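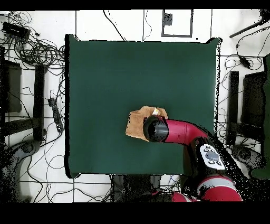 Textilkunde für Einsteiger, Handout zur Einheit 11
Drucken | Per E-Mail versenden

Heute geht es um die Frage, warum Stoffe knittern und was das mit Wasser zu tun hat. Ich fange wie immer mit der Faser an, weil ich finde, dass man Gewebe sonst einfach nicht versteht (und weil ich Fasern liebe, das habt ihr ja gemerkt!).

Baumwolle besteht fast ganz aus Zellulose. Die Ketten hängen über Wasserstoffbrücken aneinander, und genau die gehen auf, sobald Feuchtigkeit dazukommt. Dann verrutscht alles ein bisschen, beim Trocknen bilden sich neue Brücken - und schon sitzt die Falte fest. Beim Bügeln mit Dampf machen wir dasselbe noch mal, nur mit Absicht.

Wolle ist da gutmütiger. Die Faser ist gekräuselt und federt zurück, deshalb hängt man einen Wollpulli am besten über Nacht ins feuchte Bad. Polyester nimmt kaum Wasser auf und knittert wenig, fühlt sich aber auf der Haut schnell schwitzig an.

Frottier ist mein Lieblingsfall. Da laufen 2 Kettsysteme nebeneinander, eins straff für den Grund, eins locker für die Schlingen. Bitte schaut euch bis zum nächsten Mal ein Handtuch mit der Lupe an und zeichnet die Schlingen ab.
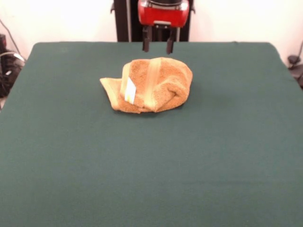
Aus der letzten Reihe kam dann der Einwand, Weichspüler mache Handtücher doch viel schöner. Weicher schon, ja! Aber er legt sich als Film auf die Faser, und das Tuch saugt schlechter.

Die Gewebeproben aus der Mappe Trnka (31 Stück, bitte vollzählig zurück) liegen im Schrank. Nächste Einheit: Leinen.

Stand: 3.6.18

Kommentare

Gast: Gilt das mit den Wasserstoffbrücken auch für Viskose?

faltenrock: Ja, ist auch Zellulose. Knittert bei mir sogar schlimmer als Baumwolle.

Gast 2: Kann man Einheit 10 noch irgendwo herunterladen? Der Link geht bei mir nicht.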